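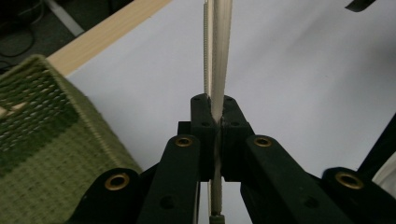 Speaker notes: Small Items, Shared Drawers
Staff development session, Darkmont Community Workshop
Presenter: Noreen Carroll, Stores and Facilities

Opening (2 minutes)

Welcome participants and acknowledge the Brellell site staff who have travelled in for the session. Confirm that everyone has a copy of the drawer plan. Spare copies are on the side bench.

State the purpose. The workshop has sound procedures for tools, timber and paint. It has no agreed procedure for the thin, light items that collect at the bottom of drawers: cable ties, skewers, craft sticks, stirrers, wire and string. Staff at both sites have asked for one.

Slide 2: What we keep now

Explain that these items are presently held in three places: the craft cupboard, the electrical drawer and the kitchenette. Purchases are made separately for each. In December the workshop ordered skewers for the children's program while an unopened carton was sitting in the kitchenette.

Pause for comments. Brellell staff may wish to describe their own cupboard.

Slide 3: Sorting by shape

Present the main proposal. Long, narrow items will be stored together by length, whatever they are used for. Anything pointed is to be stored point down in a tall container with a solid base. Cable ties are to lie flat in a tray, with the heads all at one end.

Note for presenter: expect a question about food use. Skewers for cooking remain in the kitchenette in their closed packet. Once a packet has been opened in the craft area, its contents are craft stock and do not go back.

Slide 4: Cable ties

Ties are to be sorted into two lengths only. The earlier plan had 6 sizes and was not followed at either site. A tie that has been trimmed should be discarded. Coloured ties may be kept with the white ones.

Remind staff that ties are cut with flush cutters and that the offcut goes straight into the bench bin. Sharp stubs left on the display boards were raised at the last safety meeting.

Slide 5: Quantities

Each bench container holds up to 30 skewers. Reserve stock stays in the Fekard cabinet on the upper shelf, and the bench is to be refilled from there by the person closing the room. The key is signed out at the front counter.

Slide 6: Practical exercise (roughly 20 minutes)

Divide participants into pairs. Give each pair one mixed drawer from the Mikuš bench, a tray and a tall container. Pairs are to sort the drawer according to the plan and write down any item that has no clear place. Do not correct pairs during the exercise. Collect the written lists at the end, as they will be used to revise the plan.

Participants should pick up pointed items singly and from the middle. Gloves are available on request.

Slide 7: Next steps

The revised plan will be sent to both sites by email. Labels will be printed centrally, and staff are asked not to make their own in the meantime. Questions about ordering should go to the stores desk.

Invite final questions. Ask participants to return the drawers to the Mikuš bench before leaving.

Search this site Enter keywords Go

© Darkmont Community Workshop | Contact us | Back to top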